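Folding and Storing Sweatshirts and Heavy Knits

Updated January 25, 2026

Fleece-backed sweatshirts are the bulkiest items in most drawers and the ones most often folded badly. The method below gives a flat packet with the collar supported. It suits crew-neck tops in adult sizes. Hooded tops need one extra step, given further down.

Before folding

Check that the garment is fully dry at the ribbing. Collar, cuffs and hem are thicker than the body and hold moisture longest. Press the rib between finger and thumb; if it feels cooler than the body panel, return it to the airer for another hour. Knitwear put away damp will smell within days, and the smell carries to everything stored next to it.

Turn the garment right side out. Sweatshirts washed inside out should be turned by reaching in through the hem, gripping both shoulder seams and pulling them back through. Pulling by the cuffs stretches the sleeve and in time leaves the wrists slack.

Remove lint at this stage. A dry rubber glove wiped in one direction, from collar to hem, lifts most of it. Pilling should be dealt with using a fabric comb on a flat, firm surface and with very light pressure.

Choosing a surface

A made bed is the most practical surface in a small home. It is wide enough for the sleeves to lie at full length and the slight grip of the bedspread stops the garment sliding. Pull the bedspread level first and move any spare quilt up to the headboard end. Work from the long side of the bed, with the hem of the garment towards you.

Lift a sweatshirt by the body and let it open out under its own weight. A garment lifted by one sleeve will twist, and the twist has to be worked out again by hand.

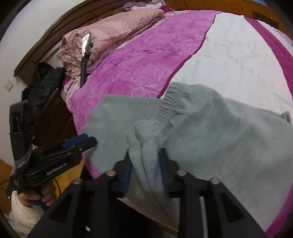
Once the garment is down, smooth it outward from the chest to the side seams with the flat of the hand. Uncurl the collar and cuffs before making any fold. Rib that is folded while rolled over keeps the roll, particularly under the weight of a stack.

Folding

Lay the garment face down. Fold one side in by a quarter of the body width, then bring the sleeve straight down, parallel to the new edge. Repeat on the other side. The sleeves should lie next to each other and should not cross, as crossed sleeves make a ridge in the centre. Fold the hem up to the middle of the back, then fold once more to meet the collar. Turn the packet over.

For a hooded top, flatten the hood and fold it down over the shoulders before the sides come in. Tuck the cords inside.

Stacking and spacing

Keep stacks low. In a drawer 14 cm deep, two heavy tops one on the other are enough. Erlinda Dagdag, who sent us measurements from her own chest of drawers, stands the packets on edge instead and allows 11 cm for each pair. Standing packets need a divider at the open end or they slump when one is taken out.

Shelves allow taller piles, but the bottom garment will crease at the fold. Rotate the pile when the season changes. Ours is done in February.

Laundering note

Wash at 30 degrees with similar colours. Pale grey marl shows transferred dye clearly, so keep it apart from new red or pink bedding for the first two washes. Limit the spin to 800 rpm if the rib has begun to lose its stretch. Dry flat or over two rails of the airer. Hanging from the shoulders leaves peg marks and lengthens the body.

Do not iron over printed areas. Plain sections can be pressed from the inside on a medium setting.

Text: Ecaterina Nistor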